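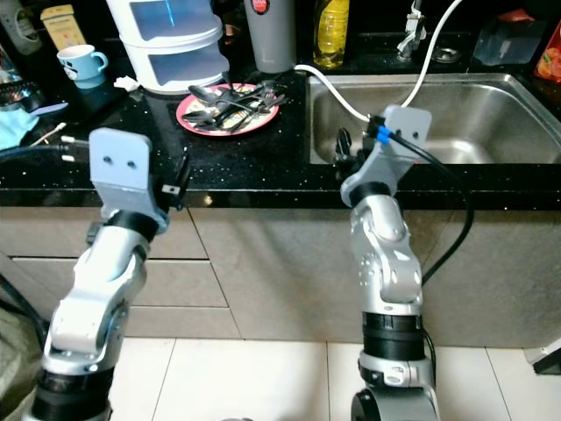 A stainless steel sink set into a black speckled countertop in a home kitchen.

Sodstead Releases Panuvau 3008 Under-Sink Water Filter

NURNIMACH, 12 September 2019 - Sodstead has released the Panuvau 3008, a single-cartridge drinking water filter for home kitchens. The unit mounts inside the sink cabinet and connects to the cold water line. It replaces the Ryu two-cartridge filter, production of which ended in August.

The Panuvau 3008 uses a pressed carbon block with a pleated outer wrap. The wrap holds back sand, rust and pipe scale. The carbon block reduces chlorine taste and odor. In the Ryu these two jobs were done by separate cartridges in separate housings, each with its own seal and its own replacement date. Combining them in one body removes one housing, two threaded joints and a length of connecting tube from the assembly.

Each cartridge is rated for 2000 liters or six months of use, whichever comes first. The filter head has a mechanical counter that is reset by hand when a new cartridge goes in. The counter does not need a battery. Water shuts off at the head when the cartridge is turned to the left, so the supply valve can stay open during a change. A small amount of water remains in the spent cartridge and will drip if it is tipped.

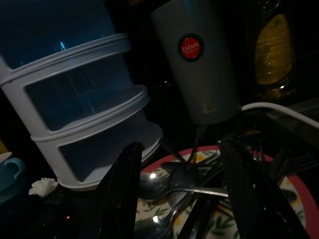 Can the new cartridge be fitted to an older Ryu head?
The two parts do not fit together. The Panuvau cartridge has a wider collar, and Ryu owners who want to use it will need to replace the head and bracket as well.

Sodstead will keep making Ryu cartridges for existing owners. Part numbers and pack sizes are unchanged. A conversion kit with the new head, the bracket and two push-fit adapters is in preparation and will be listed separately.

Installation calls for a flat cabinet wall and enough clearance below the cartridge to lower it out of the head. The bracket is held by four screws, supplied for wood. Masonry anchors are not included. The filter can feed the existing kitchen tap or a separate drinking water tap. When it feeds the existing tap, all cold water drawn there counts toward the 2000-liter rating, including water used for rinsing dishes. Households that use a lot of cold water at the sink should plan on a separate tap.

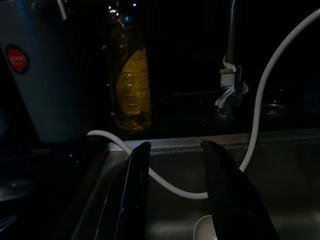
Countertop beside a kitchen sink, with a tall plastic bottle of yellow liquid.

The Panuvau 3008 is for cold, treated water only. It does not soften water and is not intended for untreated well water. New cartridges must be flushed for five minutes before first use. Fine black carbon dust in the flush water is normal.

The filter and replacement cartridges are available now through plumbing supply dealers and from the Sodstead parts counter in Nurnimach. Installation sheets can be requested from either.

About Sodstead

Sodstead makes water filters, filter housings and fittings for household use. Its assembly and testing departments are in Nurnimach.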